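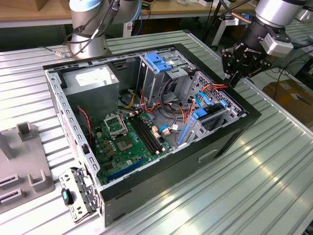 ## 2020-03-13 – Trondus cell, right arm gripper

Fingers were closing a touch skewed, so Borghild had the gripper off and back on. Re-torqued the flange bolts, wiped the finger pads, re-taught the tool point. Offset now 2 mm different from what's in the November file. Saved as program 412, do NOT load 384 any more.

Cable dress still not right. Loop pulls tight when the wrist turns past the drive cage. Moved the upper clip back one notch, needs a longer strap. Zeeshan to ask Virk if they have any in stock. 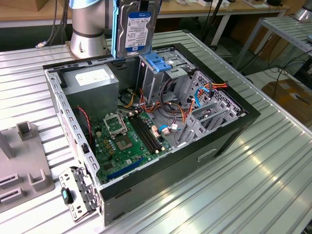
Grip force next. Default in the Ciltano settings is too high for plastic parts, brought it down to 8 and slowed the close. Test piece is the 3.5-inch drive in its light blue carrier, held upright over the bays – the carrier is what we grip on, so check teh pads for marks after every run. Don't go back up on force without telling Borghild.

Left to do: left arm has same clips, same problem probaly. Fixture bolts want checking as well. Plellix manual is in the drawer under the desk, put it back there.

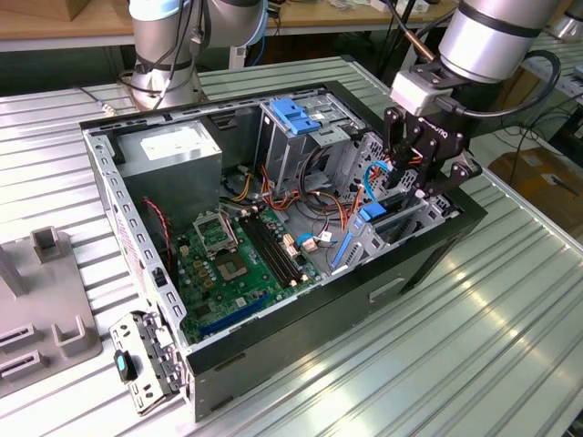

*Right arm in close by the drive cage, cable loop at the side.*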